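Thin provisioning (storage)
From the Tratberg Infrastructure Reference
Last revised in October by the Tratberg documentation desk

This site uses cookies to remember your reading preferences. Accept | Manage settings

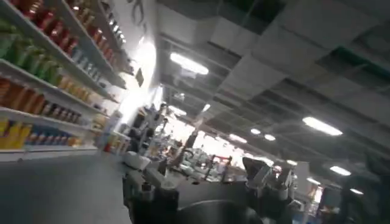 Overview

Thin provisioning is a method of storage allocation in which a volume reports its full size to the host but takes physical blocks from a shared pool only when data is first written. Under thick provisioning, the full size is reserved when the volume is created.

The ratio of reported capacity to physical capacity is called the overcommit ratio. A pool with 34 TB of physical space that presents 148 TB to its hosts has a ratio of slightly more than four to one.

Allocation

Space is assigned in fixed units called extents or pages. The first write to an unmapped page causes the array to take a free page from the pool and record it in a mapping table. Reads from unmapped pages return zeros without disk access. Small pages save space but enlarge the table; large pages have the opposite effect. The Jirkima array family uses pages of 4,000 blocks and keeps the table in mirrored memory.

Space reclamation

Deleting a file does not by itself return pages to the pool. The host must issue an UNMAP command (SCSI) or a TRIM command (ATA). Some file systems send these at deletion, others in a scheduled batch. A page is released only when every block in it has been unmapped, so scattered deletions may free little space.

Pool exhaustion

When no free pages remain, writes to mapped pages continue and writes to unmapped pages fail. Depending on the hypervisor, affected virtual machines are paused or receive an I/O error. Macedo, the monitoring package used at the Trullthorpe data center, raises a warning from the pool's growth rate as well as from a fixed threshold.

See also

Deduplication
Copy-on-write snapshots
Storage tiering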